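Search this guide
Enter keyword or page number
Go

Audio Guide Handbook: Ritska Battlefield Trail
Section 4. Setting Up for a Self-Guided Tour
November 14, 2018
By the Dorton Visitor Desk

This section covers picking up the audio guide, loading the trail, and walking or driving the route from Dorton to the Flanden overlook. Read all of it before you leave the visitor center. Phone coverage is poor past the second stop and the desk can't always help you once you are out.

4.1 What you need

- The handheld player and its neck strap
- One pair of headphones per person (your own will work if they have a standard plug)
- The folded trail map, green cover
- A photo ID to leave as deposit
- Coins for the parking lot at Flanden, which does not take cards

Each player serves one listener, or two with the splitter cable. Ask for the splitter when you sign out the player. There are not many of them.

4.2 Starting the player

1. Hold the side button until the screen lights up.
2. Choose your language with the up and down keys and press the center key.
3. Select "Trails," then "Ritska."
4. Pick "Walk" or "Drive." The two versions share most of the recordings, but the directions between stops are different.
5. Check the battery bar. If it reads below 70 percent, bring the player back to the desk and exchange it.
6. Plug in the headphones and play the test track. Set the volume now, while you are indoors.

Note: If the player asks for a code, enter 772 and press the center key. The code only unlocks the trail recordings. It does not open the settings menu.

4.3 Following the trail

The trail has marked posts with a number on each side. Type the number into the player and press the center key to start the recording for that stop. Recordings do not start by themselves.

1. Begin at the post outside the east door of the visitor center. The first recording explains how the two armies came to face each other across the river.
2. Follow the gravel path downhill to the old mill. Stay on the gravel. The grass on both sides belongs to a working farm.
3. At the mill, play the recording before you cross the footbridge. It refers to things on the near bank that are hard to make out from the far side.
4. Cross the bridge and turn left. The next post is 800 yards along the river.
5. Continue to the Chrysikopoulos farmhouse, where the field hospital was set up. Visitors may enter the front rooms and the courtyard. The upper floor is closed. 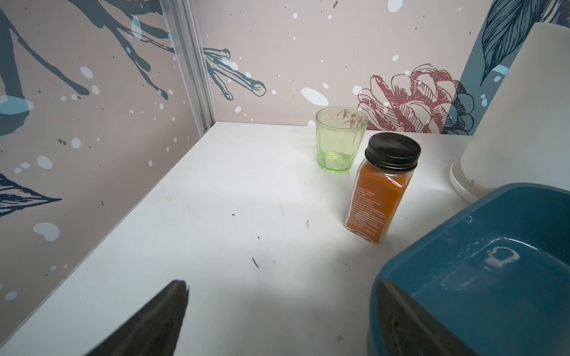
6. From the farmhouse, take the lane uphill to the gun positions. Allow 30 minutes for this part on foot. Drivers should use the signed road behind the barn and park on the left.
7. Finish at the Flanden overlook. The last recording is the longest on the trail and is made up mostly of readings from soldiers' letters. There are benches by the wall.

Caution: The earthworks at the gun positions are over a century old and wear away easily. Do not climb on them or let children slide down the banks.

Caution: If you find metal in the ground, leave it there. Note the nearest post number and report it to the desk. Do not dig, and do not carry anything back in your bag or car.

Caution: The footbridge is closed when the river is high. A red board is placed across the entrance. In that case, return to the mill and follow the yellow arrows to the road bridge. The player has a recording for this detour under "Other Routes."

4.4 Pausing and repeating

Press the center key once to pause and again to continue. Hold the left key to go back to the start of a recording. If you leave the player paused for a long time, the screen will go dark. Press any key to wake it. Your place is kept.

If you enter the wrong number, press the down key to stop the recording and type the correct one.

4.5 Returning the player

1. Unplug your headphones.
2. Hold the side button until the screen goes off.
3. Bring the player, strap, and splitter to the desk, or to the kiosk at Flanden if you finished by car.
4. Collect your ID. IDs are kept in Dorton only, so drivers who use the kiosk must still stop at the desk before it closes.

Maps do not need to be returned. Lost players are charged at the rate printed on the sign-out form.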